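Short thread on what happened when our small label moved its distribution from Pladent to Nirkia in March. Numbers are ours only, so don't read them as typical.

1/ Soomro Records has 56 releases in the catalog. Most are singles. Streaming pays for nearly everything we do, and physical sales stopped covering their own costs a while ago.

2/ Pladent took 13 percent of streaming income. Nirkia charges a flat $700 a year and takes no cut. At our size that saves money, but only if the catalog keeps earning what it earns now.

3/ The move itself was slow. You have to deliver every track again with the same ISRC codes, wait for both copies to be live, then take down the old ones. If a code is off by one digit, the play count starts over at zero.

4/ We had two codes wrong. Both were on the Ametti EP. One got fixed in a few days. The other track lost its count and fell out of a playlist that was bringing in most of its plays.

5/ Payments also overlap. Pladent still owes us for the last period before the switch, and their statements run months behind. Keep your old login until the final one arrives — I almost closed ours too early.

6/ Splits don't carry over either. I had to enter every writer and producer again by hand and ask each of them to accept. As of tonight 40 invitations are still open. If you worked on one of our records, please check your spam folder.
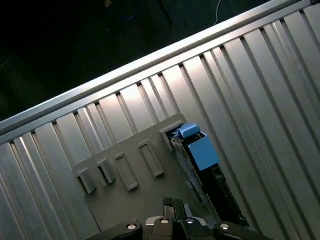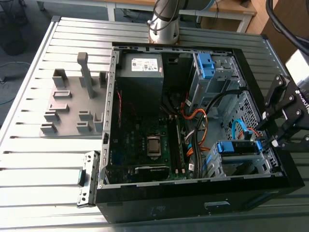 Tariq Malik replied that the flat fee looks good until a release slows down, and asked what happens to the tracks if a label skips a year's payment. With Nirkia they come down after a grace period. I've asked support how long that is and will add the answer when I get it.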